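Desk and Workspace Refresh, Nodness office
Progress report to the Priden Fund
Mon 7 September

Summary

The grant was awarded in February to refit the shared desks at Nodness and to cut down the clutter that had built up on them. Most of the furniture is now in place. Two items are behind, the cable trays and the second batch of chairs, and both are covered below. Spending is within the agreed budget.

Work completed

All the old desks on the first floor have gone and the new ones from Bednarek are in use. They have light wood-grain tops and are a little shallower than the ones they replaced, which gave us enough room to widen the walkway by the windows. The carpet was cleaned while the floor was clear. We had planned to do this later in the year, but it made sense to do it with nothing standing on it.

The old desks were offered to staff and then to two local charities. We were left with 5 that were too damaged to pass on, and these went for recycling at a cost of £70. This was not in the original budget and has been taken from the contingency line.

Desk organisers

The proposal allowed £600 for plastic drawer units. After a short trial we bought cardboard organisers from Wondeso instead. They are cheaper, they weigh very little, and people can move them when they change desks. The drawer units tended to fill up with things that were then forgotten. An open organiser shows what is in it, and most staff have kept theirs fairly tidy.

We asked people to use the compartments for whatever they reach for during the day and to leave stationery stock in the cupboard. In practice they hold all sorts, from tissues to small packets, with the overflow sitting on the desk in front. We don't intend to make rules about this as long as there is space left to work.
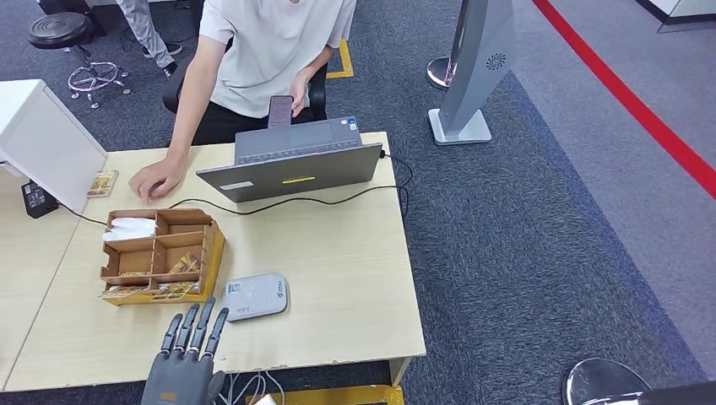
The one complaint so far is that the cardboard will not stand up to spilt drinks. We have ordered a few spares and will see how many are needed by the end of the grant period.

Cables

This is the part of the project that is least far on. The under-desk trays arrived with the wrong brackets and were sent back. Until the replacements come, laptop leads are still running across the desktops and over the sides to the floor. The supplier has accepted the mistake and there will be no extra charge — but we have lost the slot we had with the electrician and are waiting for a new one.

Chairs

The first batch of black office chairs has been handed out. The second batch is delayed at the supplier's end. Staff without a new chair are using the old ones, which are still sound.

Staff views

A short questionnaire went round in the summer and 60 people replied. Most were happy with the desks. The commonest request was for more sockets at desk height, followed by somewhere to put bags. Sockets are outside this grant. We are looking at hooks for the bags.

Next steps

Fit the cable trays once the brackets arrive and the electrician is booked.
Hand out the remaining chairs.
Price hooks for the ends of the desk rows.
Send the final accounts with the closing report.

We would like to ask for the unspent part of the organiser budget to be moved to the cable work, and would be grateful for a decision before the electrician's visit is confirmed.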